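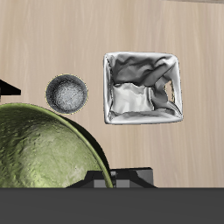

A reader wrote in after last year's talk to say that the village memorial at Fundham leaves out the merchant seamen, and asked when that would be put right. Start with that letter. Read it slowly.

Then the background. 40 names on the stone, all army or navy. 11 men from the parish went down with cargo ships on the northern route and are listed only in the church register.

Next, the Skaltlow. Sailed in February, lost off Grønli with two Fundham men aboard. Spell out Grønli for the people taking notes.

Pause for questions if anyone has family on the crew list.

Move on to the service in July. It is 80 years since the stone was unveiled. Wreath at 11, names read aloud, the seamen's names read with the rest for the first time. The new plaque goes on the north side, at eye level.

Parking is in the school field. Leave the sign-up sheet by the door.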